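Wavness Foam Shape Sorter, long-piece set: review

Reviewed February 2026

The Wavness sorter is a slab of green foam with recessed cutouts in the top and a set of long solid pieces to go in them. I bought ours from Jakubowski in December for a fine-motor corner, where it replaced a hollow box sorter with a lid. The two work quite differently. A box sorter swallows the piece, and the user gets one chance to see it go in. With a slab the piece stays standing in its recess and has to be drawn out again by hand, so every placement gives a removal as well.

Foam block

The block is wide and thick, with a flat top and straight sides. It lies flat on a table or on the floor of a tray, and it needs no assembly. The weight is low, as one would expect of foam, and on a polished surface it will creep if a piece is pushed in at an angle. A square of rubber matting under it cured this.

The cutouts include an arch, a star, a hexagon, plain slots and a cluster of three small round holes. Their floors and walls are the same green as the rest, only darker through shadow. Under a single overhead lamp the smaller slots are hard to tell apart from a seated position. Light from one side improves matters a good deal.

Pieces

The pieces are long for their width, and I regard this as the best feature of the set. A short piece can be dropped in the general direction of the hole and jiggled until it falls. A long one has to be held upright and turned until its end matches the cutout. The hexagon demands the most care. Its edges are crisp, the faces are flat, and a small error in rotation leaves it sitting on the rim.
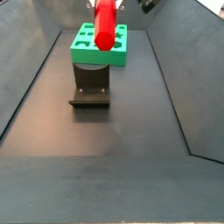
Bretelitz had the same set and found the hexagon too tight for the first 3 weeks, after which the foam eased and it went in without force; the star never eased at all, and a thumb was still needed to seat it.

My own copy has behaved better at the star and much the same at the hexagon. I would advise against trimming the foam. Once a recess is cut oversize the piece leans, and there is no way to put the material back.

Separate stand

We use a dark stand with a curved hollow in its top edge alongside the block. It came from Enen and is not part of the Wavness set. Placing a round piece over a curve asks for a different sort of accuracy from fitting it into a hole: the hollow is shallow, and the piece has to be centred over it. I alternate the two tasks, 2 turns at the stand and then one at the block.

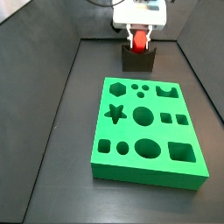

Red piece upright over the curved stand, with the foam block in front.

Cleaning

Wipe with a damp cloth and leave to dry face down. Crumbs collect in the narrow slots and come out with a dry paintbrush. Do not soak the block.

Verdict

Good value for supervised table work, less so for a toy cupboard, where the foam will pick up dents along its top edges. Storage is the main omission: the pieces have no box or bag of their own. Mine live in a lidded tub on the shelf below.

Rating: 3 out of 5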